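Stollotier is a demonstration dataset and recording procedure for robotic servicing of desktop computers. It was described by Marthinus Botha in February and is maintained by the Rácz laboratory. Its recordings are made by remote control: an operator moves a hand-held leader device, and the robot arm copies the motion while joint positions and camera images are stored.

Tasks

The main task group is the handling of memory modules. The operator must line up the gripper with the module before closing the fingers, as a sideways load can damage the slot.

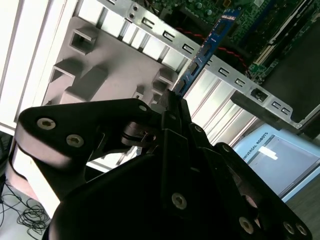 Gripper at the lower edge of a memory module, wrist camera view

Each demonstration is performed on an open tower laid on its side. The published release contains 442 demonstrations by 9 operators, with a median length of some 12 seconds per motion segment.
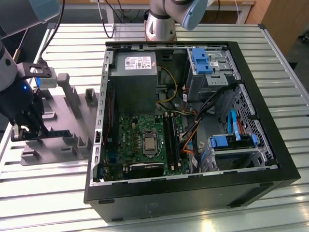 Two-finger gripper beside the open case, with the fixture plate below

Recording

Wrist and fixed views are stored together. The wrist view shows the fingertips at close range but little of the case, and its background changes with every turn of the arm.
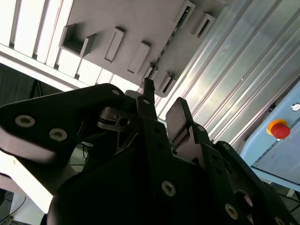

Wrist camera view with the fingers pointing toward a gray panel with brackets

Fixed views are used to label the start and end of each segment. They also cover the fixture plate, a tray with slots and a tall post that stands to the left of the computer. 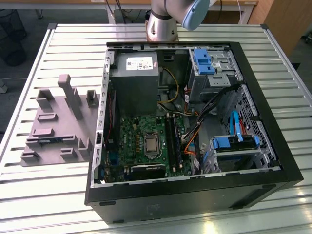

Computer interior and fixture plate, fixed camera view

Comparison with hand guiding

In hand guiding, the operator holds the arm itself and moves it through the task. The Callari procedure uses this method. It needs no leader device, but the operator's hands can block the fixed cameras. Pallunitz, a later toolkit, accepts recordings of both types and converts them to a common format.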